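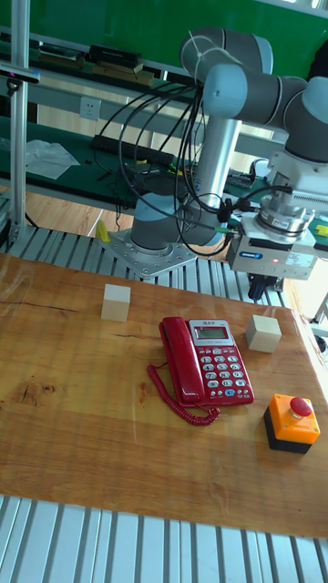 Robot arm with parallel gripper behind a wooden tabletop.

Plola Congregational Register

Overview

Plola is a table of long-serving clergy and the congregations they served. Each record joins one person to one congregation for one continuous term. The entries were transcribed from anniversary booklets, cornerstone programs and annual reports held in the Veres collection. The current release has 511 records covering 44 congregations.

Contents

terms.csv — one row per term of service
congregations.csv — one row per congregation, with founding year and street address
sources.csv — one row per booklet or report
notes.txt — transcriber remarks, unsorted

Fields in terms.csv

term_id: integer, stable across releases
cong_id: key into congregations.csv
title: as printed (rabbi, rav, pastor, minister, cantor)
start_year, end_year: four digits; end_year is blank if the source gives none
emeritus: y, n or blank
source_id: key into sources.csv

A blank in emeritus means the source is silent. Do not read it as n. Emeritus years are never added to the length of a term, even where the booklet does so in its own totals.

Transcription

Pages were scanned at 400 dpi and typed by hand. Each row was keyed by 2 people working apart, and mismatches were settled against the scan. Spellings of titles were left alone. Congregation names were brought to a single form, with older forms kept in the alt_name column of congregations.csv. Merged congregations keep their separate cong_id values up to the year of the merger and get a new one after it.

Known problems

Founding years come from the congregations themselves and often disagree with the date of the charter. We keep the congregation's figure and put the charter year in notes.txt.

Terms that began as an assistant post are split into separate rows only where the source gives the year of promotion.

Booklets were mostly printed for big anniversaries, so short terms are thin in the data. Rates of turnover should not be computed from this table.

Loading

Files are UTF-8, comma separated, with a header row. The Rendico loader reads them without changes. Older copies of Esent drop the accents in alt_name — update before importing.

Changes

April release: street addresses added, duplicate source_id values removed, term_id left unchanged.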